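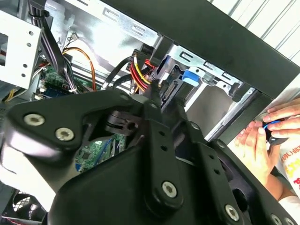
古いパソコンを捨てられない人の六月

引っ越しをすることになった。正確に言うと、引っ越しをすることにされた。建物が取り壊しになるそうで、管理会社から届いた封筒には、やけに明るい色の家のイラストが印刷してあった。追い出す相手に家の絵を送ってくる神経は見習いたい。

期限は六月の終わり。荷造りは早めに、とその紙にも書いてあったので、とりあえず早めに憂鬱になっておいた。

この部屋には18年住んだ。18年というのは、壁紙の色が何色だったか思い出せなくなるのに十分な長さである。冷蔵庫をずらしたら答えが出てきた。クリーム色だと信じていたものは、白だった。

押し入れの奥の話

最初に手をつけたのは押し入れだった。引っ越し経験者はみな「使っていないものから詰めろ」と言う。もっともな助言だが、使っていないものから詰めると、使っていないものが全部新居に来る。うちの場合、それは家財の大半にあたる。

押し入れの奥からは、まず箱が出てきた。中身は箱だった。家電の空き箱というやつで、「売るときに箱があると高くなる」と当時の自分は考えたらしい。炊飯器の箱。先代の炊飯器の箱。先々代の炊飯器は箱だけを残してこの世を去っており、私はその形見を大切に保管していたことになる。

その隣に、Plalholmの折りたたみ棚が二つ。一度も開いていない。棚を置く場所がないので押し入れにしまってあった棚である。押し入れの中で棚として使えばよかったのではないか、という点については、考えると夕飯がまずくなるのでやめた。

そして一番奥に、ケーブルの袋があった。

ケーブルの袋はどこの家にもあると思う。うちのは米袋くらいあって、持つと米より重い。何に使うのかわからない線が、お互いにしっかり抱き合っている。ほどこうとして夜の時間をまるごと使った結果、線は前より親密になった。捨てればいい。わかっている。しかし捨てた翌日に必要になるのがケーブルという生き物で、過去に一度それをやられたことがある。あのときのプリンターの線のことを、私はまだ許していない。

捨て方を聞いて回る

ケーブルの持ち主である機械のほうも、当然ある。古いデスクトップが、机の下と、もう一つの机の下と、もう机ですらない場所にいる。

詳しい人に聞こうと思い、昔の職場の同僚だったLarysa Lysenkoに連絡した。返事は早かった。

「中のディスクだけ抜いて、あとは回収に出しなさい。あなたはどうせ五年前も同じことを聞いてきた」

五年前も聞いていたらしい。メールをさかのぼったら本当に聞いていて、彼女はほぼ同じ文面で答えており、私は「今週末にやります！」と返していた。感嘆符までつけて。あの週末に何をしていたのか、まったく記憶にない。

ディスクを抜くのは、やってみればネジを回して引っ張るだけの作業だった。ただし、うちのドライバーは押し入れのどこかに詰めた段ボールの底にあり、その段ボールには「いろいろ」と書いてあった。「いろいろ」と書いた箱は四つあった。自分の字なのに、どれも同じくらい自信たっぷりに「いろいろ」と書いてある。

結局、隣の部屋のUzma Jafriさんに借りた。彼女も同じ封筒を受け取った仲間である。玄関先からのぞいた彼女の部屋はもうほとんど荷物がなく、段ボールの側面に中身の一覧が貼ってあった。カップは何個、皿は何枚、と書いてある。私は「いろいろ」の話を彼女にはしなかった。

思い出という不良在庫

抜いたディスクの中身を確認しようとしたのが失敗だった。捨てる前に一応見ておく、というのは、荷造り中にアルバムを開くのと同じ種類の愚行である。

Konero時代の日報が出てきた。若い頃に勤めた小さな会社で、オフィスの暖房が効かないので冬は全員コートを着て働いていた。日報の文章が異様に丁寧で、読んでいて照れた。「本日は在庫表の更新を行い、多くを学びました」。在庫表から多くを学ぶ人間だったのだ、私は。

「小説」というフォルダもあった。開くと「第一章.txt」「第一章_改.txt」「第一章_最終.txt」「第一章_最終2.txt」が並んでいて、第二章はない。主人公は港町の灯台守の孫で、「最終2」では理由もなくパン屋の孫に変わっていた。パン屋にした夜の自分はさぞ手応えを感じていたことだろう。

それから写真。人の顔より料理のほうが多い。名前も忘れた店の、茶色い料理ばかりである。誰と食べたのかは写っていない。一枚だけ、テーブルの端に袖が写っていて、たぶんBrenda Faríasの袖だと思う。ああいう派手な縞を着る知り合いはほかにいない。彼女には袖の写真だけを送った。「誰の袖？」と返ってきた。

見積もりの人

引っ越し業者の見積もりも取った。来たのは穏やかな若い人で、部屋をひととおり見て、端末に何か打ち込み、少し黙った。この「少し黙った」のところが、見積もりでは一番高い。

「段ボール、113箱ですね」

一人暮らしである。聞き間違いかと思ってもう一度聞いたら、もう一度113と言われた。減らすと安くなりますよ、と彼は言い、それから本棚のほうをちらりと見た。本棚はそのとき、私の気のせいでなければ、少し胸を張っていた。

本は減らした。減らすつもりで三日かけて選び、手放すと決めた本は19冊になった。三日で19冊である。しかもそのうち一冊は、古本屋へ持っていく途中の喫茶店で読み始めて面白くなり、連れて帰ってきた。

古本屋のPetronella Steynさんは、残りを一冊ずつめくりながら、挟まっていたレシートやしおりを横に出していった。電車の切符が出てきた。行った覚えのない駅だった。買い取り額でコーヒー豆を買ったら、足が出た。

新居について

新しい部屋は今より駅から遠く、今より狭い。いいところは、窓から木が見えることと、押し入れがないことである。内見のとき、不動産屋は申し訳なさそうに「収納が少ないんですが」と言った。むしろそこが決め手だったのだが、強がりに聞こえそうなので黙っていた。

家賃のほうは、ここに書くと自分で読み返して落ち込むので書かない。

机だけは新しくするつもりで、Hubáčekという家具屋で奥行きのあるものを注文した。届くのに6週間かかるそうだ。計算すると、引っ越してからしばらくは段ボールの上で仕事をすることになる。幸い段ボールには困らない。

パソコンは、机の下のものは回収の申し込みを済ませた。もう一つの机の下のものも済ませた。もう机ですらない場所にいるやつは、電源を入れたらまだ動いてしまい、しかも起動音が懐かしくて、いったん保留にしてある。Larysaには言わないでほしい。

ケーブルの袋はまだ玄関にある。明日の朝、出かけるついでに判断する。

追記：ドライバーが見つかった。「いろいろ」の箱ではなく、台所の引き出しに入っていた。Uzmaさんのドライバーも、まだうちにある。明日返しに行く。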